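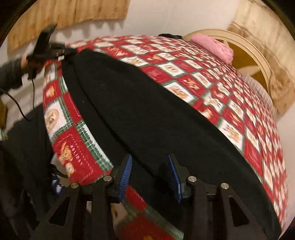 Should a climbing gym change its boulder problems every week? I think once in a month is enough, and for many climbers it is still too fast.

I climb at Nullstead since it opened, and I pay 105 for the month. In the beginning a wall stayed the same for six or seven weeks. Now the setters take down one sector every week, and the gym writes this on its posters with great pride. Fresh problems, always.

I understand why they do it. Gergely Pap, who sets there, told me that members who see old holds begin to look at the other gym, Otell. Maybe he is right about the business. But I want to speak about learning.

In March I worked on a blue problem on the long slab. The third move was a high step with almost nothing for the left hand. I fell from it for four evenings. On the fifth evening the slab was bare — only the bolt holes. I will never know if my foot was wrong or my hip.

Strong climbers do not suffer from this. Csaba Csizmadia finishes a new sector before dinner and then he is bored, so of course he wants more. The rest of us need time to fail on the same thing. A pianist does not get a new piece each week because the old one became boring for the teacher.

My proposal is small. Leave one wall alone for the whole season, with problems of every grade, and change the others as often as you like. Irén Jakab says that the holds would become greasy. Then brush them, or wash them in July when the gym is half empty anyway.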